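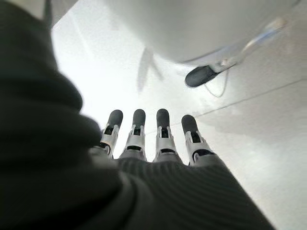

Pavgate Rentals is a small set of written descriptions of self-catering apartments and cottages, with each sentence labeled by what it tells the guest. It was put together to test tools that pull amenities out of listing text, such as parking, bed sizes, check-in hours and pet rules. Furnishings get their own label, and each furnishing entry has a color slot and a texture slot. The dark gray glove fabric, with its fine parallel ridges, would go in as color "dark gray" and texture "ribbed", and any folds would be left out, as creases are not a property of the material. The same rule covers throws, cushion covers and bath mats.

Version 2

Contents
listings.csv: one row per property
sentences.csv: one row per sentence, linked to listings.csv by listing_id
labels.txt: the label names and what they mean
changes.txt: what was changed since the first version

Where the text comes from

The set holds 152 listings. Of these, 83 were supplied by Kokura, a letting agency, and the rest by Grillgate, which handles bookings for owners who manage their own places. Both gave written permission for the text to be shared. Owner names, phone numbers, door codes and street numbers were taken out before labeling. Town names were kept, as many sentences about beaches and bus stops make no sense without them.

A listing was included only if it had been live for at least 90 days. Newer ones tend to be rewritten once the first guests complain, and we wanted text that had settled down.

Columns in listings.csv

listing_id: a short code, stable between versions
source: kokura or grillgate
type: apartment, cottage, house or annex
sleeps: as stated in the listing, blank if not stated
pets: yes, no, ask or blank
text: the full description after cleaning

Labeling

Labels were added by hand in a tool called Pinheiro. A sentence can carry several labels. "The kitchen has a dishwasher and opens onto the patio" gets kitchen, appliance and outdoor. If a sentence says an item is shared with another unit, it also gets the shared label, even where the listing says elsewhere that the guest has sole use.

Kitchens caused the most disagreement. "Fully equipped" was labeled as kitchen but never as appliance, because it doesn't say what is there.

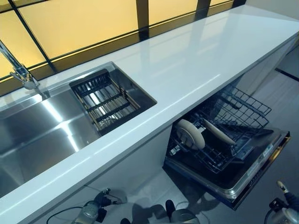
"Well equipped" and "everything you need" were handled the same way. A hob and an oven named together count as two appliances, while "cooker" counts as one. Coffee machines are appliances. Kettles and toasters are too, although the first version put them under small items, and changes.txt lists the rows affected.

Distances are stored as written. "A short stroll to the harbor" stays as it is and is not turned into minutes or miles. Walking times are the agency's own and have not been checked.

Known problems

Cottages from Grillgate are often described by the season they were written in, so a July listing may mention a garden table that is put away for half the year.

Some owners use "sleeps" to include a sofa bed and others don't. The column repeats whatever they wrote.
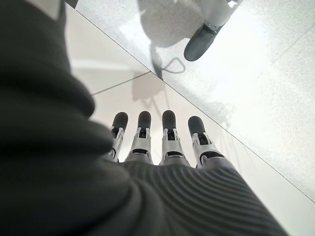

One user of the first version wrote that the pets column was close to useless, as "ask" had been applied both to owners who decide case by case and to owners who charge extra. The same message suggested a separate pet fee column. We agree about the fee. Version 2 sets these rows to "yes" and adds a pet_fee label in sentences.csv, but there is still no column for the amount.

Use

The text may be used for research and teaching. Please don't republish the listings as live offers. Prices were removed and many of the properties have changed hands or rules.

Corrections are welcome. Send the listing_id, the sentence and the label you think it should have.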